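Workshop notebook, local history room
25/08/2018

Morning spent on the old film reels of the town. Zawadi Muriithi brought the index cards, so now we can compare the titles with the shots. Reel 8 is labelled "Pekavton Street, market", but it shows the mill lane. I corrected the card in pencil only.
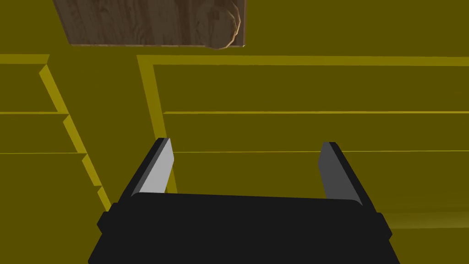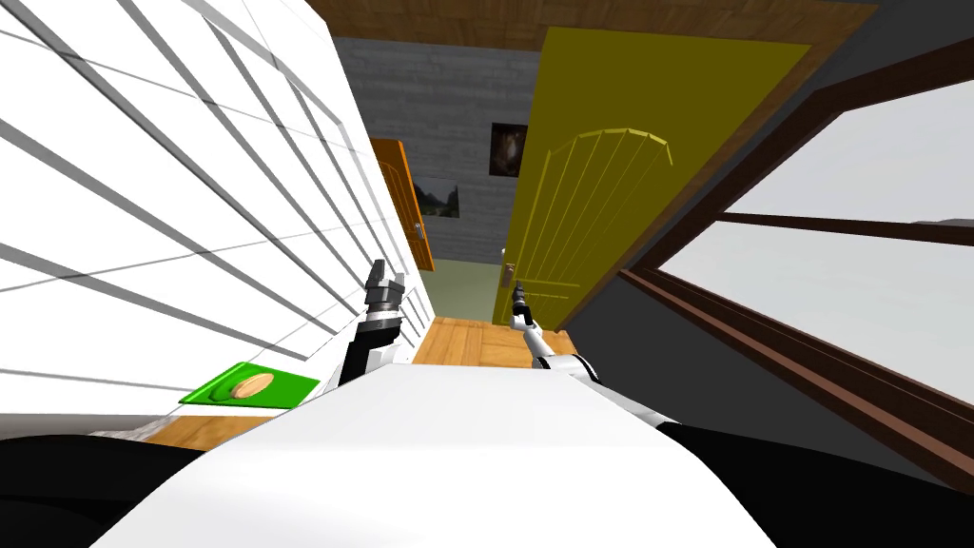
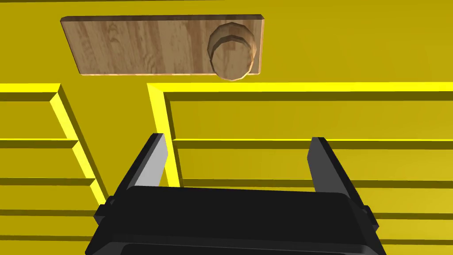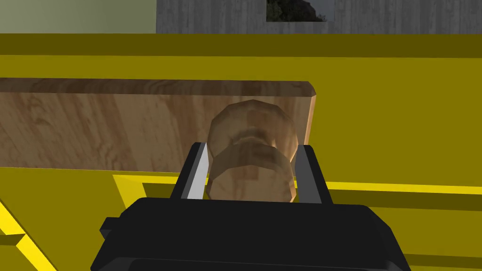 Reel 8, continued

The shop with the striped blind must be Chareonsuk, the tailor. The directory gives him at number 28 until the street was renumbered. Zawadi thinks it is the later shop of Gorum the chemist – I am not convinced, the door is on the wrong side. To check with the rate book.

Missing part

Can 401 should hold three short films of the flood. There are only two. The third was lent in January for the Driltamus Hall evening and the loan slip has no return date. I wrote to the hall secretary again.

To do
- Rate book, pages for Pekavton Street
- New label for reel 8, when we agree
- Splice at the bridge shot is weak, do not project before repair
- Ask who spoke the commentary – the voice says the old bridge had four arches, the drawing has 3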